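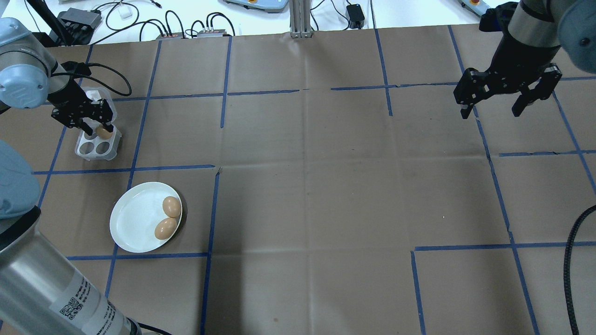
*An egg going into the carton, two more on the plate.*

I've packed eggs at Gundon for six years, and since October part of my shift has been spent next to the arms. My job there is to put out the plate and the carton, watch, and write down anything that goes wrong. On the old bench I did 90 cartons before the morning break. The arms are nowhere near that yet.
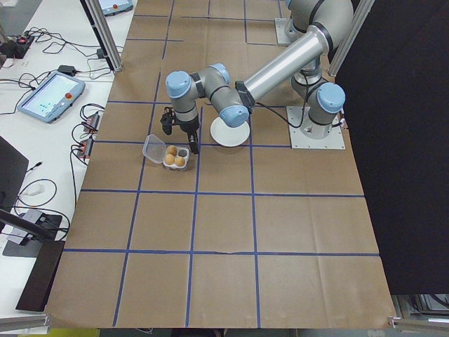
My wrists are better for it. I miss the talking, as two of us used to share a bench and now I mostly stand by myself with a clipboard. Pay hasn't changed. We were promised 60 hours of training on the pendants and I've had 6 so far, so I still have to fetch someone when an arm stops.

The Hondar site starts the same thing after us. A few people there have asked me what it's like, and I've told them to get the training hours in writing.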